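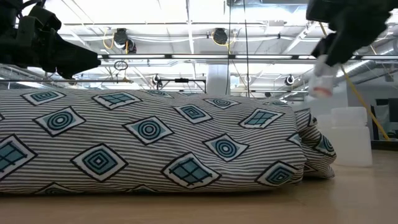
Two arms on one table, folding keeps drifting
Shared Builds > Arms and Grippers

tableleg_dan
Started this in June and it has been slow. Two arms, one on each side of a butcher-block top, black extrusion around the outside. The job I picked is cloth. Pick it up with both grippers, bring the ends together, put it down flatter than it was.

The trouble is the left arm. After a long session it lands low. At the start of the evening the fingers close just over the top of the fabric, and by the end they are pressing into the wood. I run 60 cycles in a batch. The first batch is fine. By the fifth batch, which is 300 cycles, I have to re-zero the shoulder joint or it starts to scrape.

Things I have tried:
Tightened every bolt on the left base. No change.
Slowed the approach to half speed. It still lands low, only later in the session.
Swapped the power supplies between left and right. The problem stayed on the left.

Controller is the Tiken board, same firmware on both sides. Any ideas before I pull the shoulder apart?

kestrel_m
Heat. The shoulder servo carries the whole arm and it sits bent over the table between moves. Park it upright between cycles and see if the drift goes away.

oldgreyrouter
I don't think it's heat. A warm servo gets weak, but it should still report the right angle. If the reported angle is right and the tip is low, something mechanical is moving. Check the horn screw on the shoulder. Mine backed out a hair at a time and did exactly this.

kestrel_m
On the cheap ones the position sensor drifts with heat too. I logged mine against a dial gauge and it was plain as day.

oldgreyrouter
On the cheap ones, maybe. He hasn't said which servos he has.

tableleg_dan
Hamex on the shoulders and elbows, Botha on the wrists. The horn screw was tight on Sunday but I will put a paint mark on it and look again after a long run.

pinhole_ray
Can you show where the base sits on the frame? If it hangs off a side rail and the rail can twist, the tip will move a lot for a very small twist at the base.

tableleg_dan
Sure. Left arm is on the left rail, right arm is up at the far right corner. The pouch in the middle is one of the things I practice on.
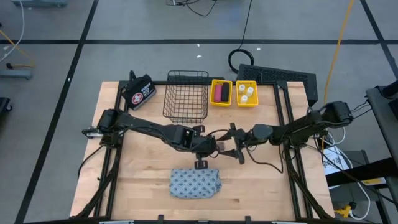

Posted by Zlatko Milošević (tableleg_dan) on 23rd April

Both grippers are over the middle of the table there, nearly touching. The stuff along the back edge – first aid kit, wire basket, yellow bins – is for the sorting job I want to try after folding.

pinhole_ray
Thanks. I would look at that left rail before anything else. The right arm has a corner to lean on and the left one is out along the side by itself. Put a straightedge on the rail, push the arm toward the table by hand, and watch for a gap.

oldgreyrouter
Agree with Ray. Also check how the cables on the left arm are tied. They loop between the joints, and a loop that is a bit short will pull on the arm every time it reaches out.

kestrel_m
Cable pull would show up on cycle one. He says it gets worse over hours. I still say log the temperature, it costs nothing.

tableleg_dan
Did the straightedge test. There is a gap at the inner edge of the rail when I push, thin but I can see light through it. I have ordered 2 gusset plates from Rostirura. Shipping is 300 grams minimum so I added a bag of T-nuts.

I will also tape a thermocouple to the shoulder for the next run, Kestrel.

kestrel_m
Good. Put it on the case near the motor end and away from the wires.

sewing_lou
Different question. What fabric are you using? Anything slippery will slide out of flat fingers, and I would start with plain cotton, hemmed.

tableleg_dan
Mostly patterned stuff, whatever was in the shop. The grip hasn't been a problem so far. Letting go is worse, the top layer lifts with the finger.

sewing_lou
Try opening wider before you raise the arm. And press the cloth down a little first.

oldgreyrouter
Not with the arm that already lands low, please. Fix the rail first.

tableleg_dan
Rail first. Plates should be here next week and I will post the numbers from a full run with them on.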